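Chapter 4
Laying Out and Marking a Work Surface

After working through this chapter you should be able to:

choose a table covering to suit small coloured parts
mark positions on a table with tape
set down blocks of different shapes so that they can be picked up and put back in the same place
keep a written record of a layout

4.1 Why the surface comes first

Chapters 2 and 3 dealt with the parts themselves: how they are sorted, measured and stored. A part also has to be put down somewhere, and the properties of that place affect every later step. A block on a shiny table has a reflection beneath it, and its lower edge is hard to judge. A block on a patterned cloth is easily lost against the pattern. A block on a soft surface tilts when pressed from above. Most of the faults that students report in their first practical can be traced to the table.

The terms used in this chapter are as follows.

Work surface: the part of the table on which parts may be placed.
Mark: any sign fixed to the work surface to show a position or a limit.
Datum: the one mark from which all other positions are measured.
Seat: the face of a part that rests on the work surface.
Clearance: the free space on each side of a part before the next object is met.

4.2 Colour and finish

A matt finish is preferred to a gloss one. It scatters the light from overhead lamps, and the outline of a part stays sharp from most viewing angles. Black is the usual choice where the parts are brightly coloured. White is used for dark parts, and mid-grey where both kinds are handled in one session.

The marks should differ in colour from the surface and from the parts. With red parts on a black surface, blue tape meets both conditions. Yellow tape also shows well on black but is easily confused with orange parts under warm lamps.

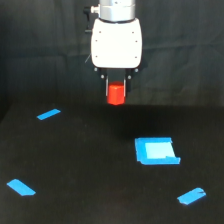
Tape is cut with scissors, not torn, when its edge is to be used for measuring. A torn end may wander by several millimetres and two people will read it differently. Press each strip down from the middle outwards. Strips that have begun to lift at the corners are replaced, as a raised corner will turn a sliding part.

The practice table used for the exercises in this book has a working area 600 mm wide. Marks are set in from its edges so that a part placed on a mark is still fully supported. In the Brikwood layout, which is the one followed in Exercises 4.1 to 4.5, the datum is always the mark nearest the operator's left hand. Other layouts place it at the centre. Either is acceptable if it is written on the record sheet.

4.3 The shape of the part

A cube may be rested on any of its six faces and presents two pairs of upright sides. It can be gripped across either pair, and the width between the gripping faces is the same in both cases. When it is turned through a quarter turn on the table its outline does not change.

A regular hexagonal prism stood on end has three pairs of parallel sides. Its outline repeats every sixth of a turn. The distance across the flats is less than the distance across the corners, and a grip should be taken on the flats. If the grip meets a corner, the prism will tend to turn until two flats face the gripping surfaces. Its centre may stay where it was, but its angle will have changed, and this has to be entered on the sheet if the angle matters to the exercise.

Before closing on any part, check that there is clearance on both sides and that the two gripping surfaces are the same distance from it. Where one side touches first, the part is pushed across the table before it is held.

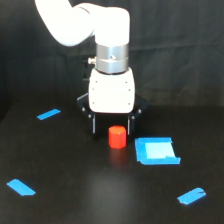

4.4 Recording a layout

A layout that has not been recorded cannot be repeated. The record sheet is filled in before the first part is moved and contains:

the colour and finish of the surface
the colour and width of the tape
the position of the datum
the distance of every other mark from the datum, in millimetres
the shape and seat of each part
the initials of the person who measured

Distances are taken twice, the second time by a different person. A difference of 1 mm or less is ignored. For anything greater, both readings are struck out and the distance is measured again.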